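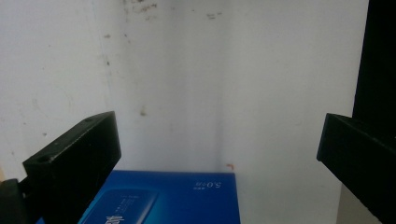

Gripper camera, jaws wide open, the blue box below

List: Handheld and low-cost manipulation
Subject: Re: Grikus kit from Ondance, is it worth the money?
Date: 6/26/26

Hello all,

I answer a bit late to the question below because I wanted to use the kit for a longer time before giving an opinion. I keep the original message complete, so that new subscribers can follow.

> Dear list,
> we are a small teaching lab and we want to record demonstrations
> with two hands. We do not own an arm at the moment, so something
> hand-held would suit us. Ondance offers the Grikus pair with the
> Olov recording software included. The brochure is nice but it does
> not tell much. Can somebody who has the kit tell me:
> - is it heavy for students?
> - how is the view from the cameras at the jaws?
> - do the cables disturb the work?
> - can Olov export to ordinary files, or are we locked in?
> We could also get the older Siqueira set second-hand, so a
> comparison would be welcome. Our budget must be decided before
> January.
> Thank you in advance.

First, what I have. It is the Grikus pair, the wired version, bought by our group with normal money and with no discount from Ondance. We have recorded in 29 sessions until now. Most of them were simple table work: boxes, bottles, cups, some cloth. I did not test the wireless version, and I have no idea when it will be delivered to normal customers.

Weight. One gripper alone feels light when you take it out of the case. After a while it does not. The weight is toward the front and the wrist has to hold it up. Our longest session without a break was 66 minutes and the operator complained for the rest of the day. Now we stop every half hour and change the person. For students I would plan the same. The handle has only one size, and people with small hands must stretch the finger to reach the trigger. I wrote to Ondance about this and they answered politely that a smaller handle is "under consideration".

Opening. The jaws open to 80 mm, measured by me with a caliper between the inner faces. This is enough for a bottle and for the short side of most small boxes, if you approach from the correct direction. With big packages you have to use both grippers together, one on each side, and this takes some practice. In the first sessions our people always tried to grasp everything with one hand, as they would do with their own fingers.

View from the jaws. This was for me the best part of the kit. Both jaws are in the image when they are open, so later you can see from the recording how wide the opening was, even when the encoder value is missing (it was missing for us two times, see under Olov). The jaws are black, and in front of a dark background you lose their outline. On a white surface it is much better. We put white paper on the table for most of the work, and I would advise the same to everyone. The paper gets dirty with time, and marks on it are well visible from close distance. If you train on this material, change the paper from time to time, or the model may learn your stains.

There is one weak point. When the object is large and near, it covers almost everything else, and the jaw camera alone does not tell you where on the table you are. For this reason I find that the jaw view must always be recorded together with a view from above or from the head. Ondance sells the second view as an extra, but Olov accepts also an ordinary USB camera, and for us the ordinary one was sufficient.

Cables. Here I have mixed feelings. The coiled cable is thick and has its own will. It makes a loop above the gripper, and when you lift the hand it pulls back a little. The straight cable is softer, but it hangs down from the table and you have to know where your feet are. We ended with one of each type, coiled on the left and straight on the right, and the operators got used to it after a day. Lead the cable along the forearm or around the wrist before you start. If it is left free, it comes between the jaws sooner or later, and the recording is spoiled.

Please also think about the place on the floor. The kit itself is small, but the computer, the power supply and all the connections need a space near the table, because the cables in the box are short. With the extension cable we had dropped frames, so we moved the computer closer and this solved it. I mention this because the brochure speaks of a "portable studio". It is portable in the sense that it fits in a case - the rest you must bring.
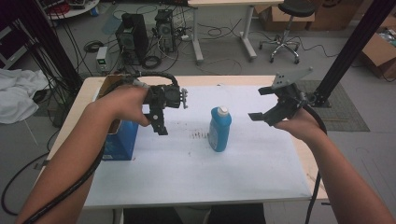 A subscriber wrote to me off the list that with the Siqueira set they never had a problem with cables, as that one stores everything in the handle, and asked why anybody would go back to wires. It is a fair question. My answer is that with storage in the handle you see only afterwards if a recording is good. With the wired Grikus you see it live, and you can throw away a bad one and repeat at once. For a teaching lab I consider this important, because the students learn faster when they see the picture during the movement. For work outside, in a kitchen or a shop, I would take the Siqueira without thinking long.

The same subscriber added that the time stamps of left and right were drifting on their Siqueira set, and that they had to clap at the beginning of each take to align them later. With the Grikus we did not need this. Both sides run on the same clock in the computer.

Software. Olov is simple and I mean it as praise. There is a start key, a stop key, and a field for the name of the task. Export goes to normal video plus a table with the positions and the opening values, so you are not locked in. Three things I do not like:

The export is slow and you cannot record while it is running.

If a gripper is disconnected during a take, Olov shows a small gray symbol in the corner and continues. We lost the opening values in two takes like this, and saw it only in the evening. There should be a sound.

The manual is for an older version. Some menus have another name now. The support desk answers, but it took 4 days for my first question, and the second one went faster.

Fingers. The black fingers that come with the kit are hard and rather smooth. Cardboard is fine. A smooth plastic bottle can turn between them if you grip it too high. We glued thin rubber on the inner faces of a spare pair and it holds better, but then the opening is smaller and you must do the calibration again. There are round brass eyelets near the ends of the fingers. Keep those free if you put something on the fingers, it makes the exchange easier. 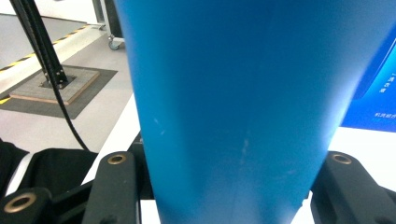 View between the fingers, with a blue object filling most of the image

Light. The automatic exposure of the jaw camera reacts to whatever is nearest. When a large colored object fills the image, the background can become too bright for some seconds. In Olov you can fix the exposure under the camera settings, per side. Do it for both sides with the same values, and write the values down, because after an update they go back to automatic. A screen or bright panel near the table can also disturb, so we try to turn ours away when we do not need it.

So, to the question of the budget. If you have a fixed table, a computer that can stand beside it, and people who can share the work, I would buy the Grikus again. If the second-hand Siqueira is cheap and you want to record in many places, look at it first, but ask the seller for a raw recording of both hands and check the drift yourself. I would not buy the extra camera from Ondance, and also not the hard case, which is expensive for what it is. A spare set of fingers, yes, order it together with the kit, because sent alone the shipping costs more than the part.

I can share a short export from Olov with anybody on the list, so you can test if your own tools can read it. Write to me directly, please, the files are too large for the archive.

I also have still an open question myself: did anyone manage to run two Grikus pairs on one computer? Ondance says it is possible "with a suitable host", and I could not get from them what this means.

With best regards from a long-time reader of this list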